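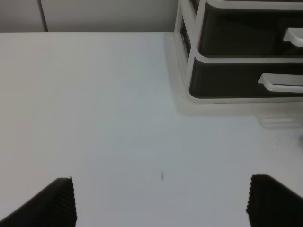
Chapter 4
Wanting to Be Seen: Attention, Deception and the Sick Role

In December, a man of 42 was admitted to a district hospital with chest pain. He gave his name as Valtteri Peltonen and said he had come straight from the airport. He described the pain well, knew which drugs he was allergic to, and asked for a particular scan before anyone had suggested one. The tests were normal. When a junior doctor rang the two hospitals he had named as having treated him before, one had no record of him. The other had seen him under the name Hämäläinen, with a different date of birth and the same story. By the time she returned to the ward he had discharged himself.

He had not asked for money, strong painkillers or a sick note. As far as the staff could tell, he had gained two nights in a hospital bed and a good deal of concern. Several of them were angry about it, and one nurse said she felt foolish for having sat up with him.

This chapter is about people who deceive others about their health, and about what psychologists have made of them. It follows on from Chapter 3, where we looked at physical symptoms that have no clear medical cause but which the patient does not produce on purpose. The two are often confused, in clinics as well as in newspapers, and you may want to reread the last section of that chapter before going further.

4.1 Two questions to ask

When a person reports or produces false symptoms, a clinician has to ask two separate questions. The first is whether the person knows they are doing it. The second is what they get from it.

If the person knows, and the reward is something outside the illness itself, such as a payment, a lighter sentence or time off work, the usual term is malingering. Malingering is not a mental disorder. If the person knows, but there is no obvious outside reward, the term is factitious disorder. It has often been explained as a wish to be treated as a patient, with the care and the release from ordinary duties that this brings.

The division looks tidy on paper. In practice motives are mixed, and they change. Nadhirah Manurung, a warehouse clerk at Westex, first exaggerated a back injury to avoid a disciplinary meeting. Her manager dropped the matter, but she went on attending appointments for 11 months, and later told a psychologist that the physiotherapist was the only person who asked how she was. Which of the two terms fits her case, and at what point, is a question we return to in section 4.4.

4.2 Is attention-seeking a disorder?

Most attention-seeking is ordinary. Children do it, and so do adults at parties and at work. The phrase is often used as an insult, and it explains very little when used that way. Saying that someone lied "for attention" leaves open why they needed it, why they chose that method, and why they carried on when the risk of being caught was high.

Some personality disorders include a strong need to be noticed. Even so, a single dramatic lie is poor evidence for any of them. A diagnosis needs a lasting pattern, seen in different parts of a person's life, and it should be made by someone who has examined the person. Opinions given from a distance, on the strength of news reports, do not meet this standard.

Key terms in this chapter: factitious disorder, malingering, sick role, external incentive, secondary gain.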